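Rubrique : Jeu & petite enfance > Rencontres
Juin - par Clem Dunstan

Elsa Backlund dirige depuis deux ans la sélection des dînettes chez Purnoreo, qui équipe des ludothèques et des salles d'attente. Le catalogue compte 73 références, réparties en lots. Nous l'avons rencontrée un jeudi, devant une table blanche, pour parler formes, formats et entretien.

Premier sujet, l'échelle. « Un flacon souple doit garder la silhouette de l'original, sinon l'enfant ne le reconnaît pas. Pour le ketchup, il faut le rouge, le col étroit, l'étiquette blanche. » Elle apprécie aussi les associations inattendues, comme le flacon couché dans une passoire. 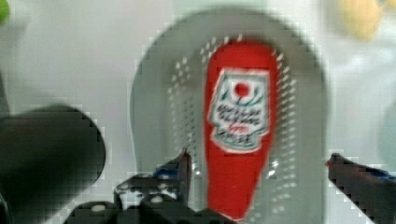

Flacon rouge dans la passoire grise ovale, fond percé de petits trous ronds.

La passoire est, selon elle, la pièce la plus demandée du lot. « On y met tout, on la secoue, on la porte. Je refuse les bords coupants et les perforations où un doigt peut se coincer. » Le cahier des charges, rédigé avec Radomir Dervishi, tient sur 2 pages. Il impose une plage de couleurs par famille : teintes pâles pour la vaisselle, teintes saturées pour les aliments.

Ce contraste facilite le rangement. « Sur un plateau clair, un petit fruit rouge se repère tout de suite. Une assiette pâle, beaucoup moins - les équipes l'oublient et le lot revient incomplet. »
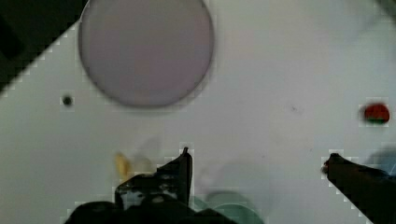 Les retours sont contrôlés à Dalen. L'an dernier, l'atelier a traité presque 490 lots, dont 249 avec au moins une pièce à remplacer. « Les aliments partent en premier. La banane à moitié pelée, par exemple, plaît beaucoup, mais les pans de la peau sont fragiles. Nous en gardons toujours en réserve. » 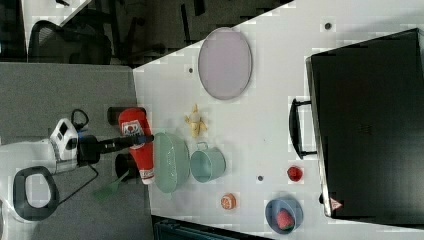
Gøran Amundsen, responsable du contrôle, vérifie ensuite les récipients : stabilité du bol, tenue de l'anse de la tasse, planéité de l'assiette. Les ustensiles ajourés, spatule comprise, sont brossés à part. « Les fentes retiennent la pâte à modeler », précise Elsa Backlund.

Une nouvelle série est à l'essai à la ludothèque de Skerov. Elle comprendra une seconde passoire, plus profonde, et des couvercles. Le choix du vert n'est pas arrêté.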